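Proceedings > Volume 10 > Short Papers > Section 4

4. The Open Day at Brultport

4.1 Setting and visitors

The second demonstration took place at Brultport on 2024-07-28, during the annual open day. We recorded 353 entries at the front door, and 200 of those visitors stopped at our table long enough to be offered a turn with the hand-held gripper. Children under 10 took part with an adult beside them. The Jarov site, described in Section 3, had drawn mostly engineering students. At Brultport most people had no technical background, and many had come for the pottery sale next door.

Besnard and Vishwakarma ran the table. Landeg kept the written log, and Khurana answered questions from people who were waiting. Each visitor was told that the tool has no motor, that the fingers close by hand, and that the same finger shape is used on the Masson arm in our laboratory. The talk was kept short. In an earlier trial Mustonen had found that long talks made people less willing to try the tool themselves.

4.2 Task

The task was to pick up one pen from the cloth, hold it clear of the other objects and set it down again. Visitors chose the pen. We did not tidy the table between turns, as the Dranance protocol asks for ordinary clutter and a soft surface. A plush cloth makes the task harder than a bare tabletop — the pen sinks a little into the pile, and the finger pads meet the cloth first. Figure 4 shows a clear pen held between the pads, with other pens farther back on the cloth.
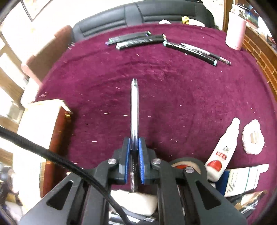
Figure 4. Hand-held gripper closed on a transparent pen, Brultport open day.

4.3 Remarks from visitors

The most common question was whether a robot could do the same thing without a person guiding it. Khurana's answer was that it could with some pens and some cloths, and that slim clear barrels were still a problem for our camera software. Several visitors said the grip felt stiffer than they expected. Landeg logged these remarks under "force" — they are taken up again in Section 5, together with the October visit.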